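Notes from the Front Desk

Well, we made it through July! The Gorkton evening tutoring program wrapped up its summer session with 52 kids on the books, up from last year, and I am still finding permission slips in my coat pockets. Most of them came over from the Killeo apartments on the early bus, which the Hauser family foundation paid for again (thank you, thank you). Between them the kids logged 584 hours of reading and math help, and three of our high schoolers earned their first real paychecks as junior tutors.

I sat in on the last writing night and got roped into judging the short stories. I gave everybody a ribbon. Beryl Bickerstaff, who runs that group, told me I'm off the judging panel for good, and I can't say I blame her. 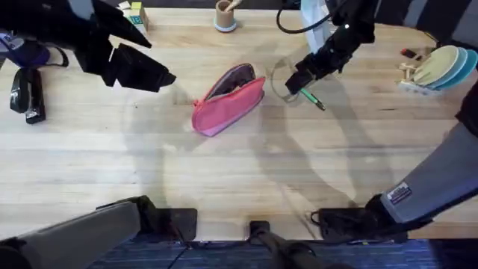 What's coming up in the fall

We start back as soon as the schools do, 4 to 6:30 p.m., same room, same side door. There's a new homework hour for middle schoolers, and Beryl is adding a second writing group for the ones who got shut out last time. Sign-up sheets are at the front desk, or call and I'll put your name down myself.

Money talk, quickly! The supper we held at Kerkex Hall brought in $3,733, and $2,000 of that goes straight to the bus. The rest is for workbooks, snacks and a copier that doesn't eat paper. If you'd like to chip in, checks can be dropped at the desk any afternoon. Ring the bell twice, I'm usually in the back.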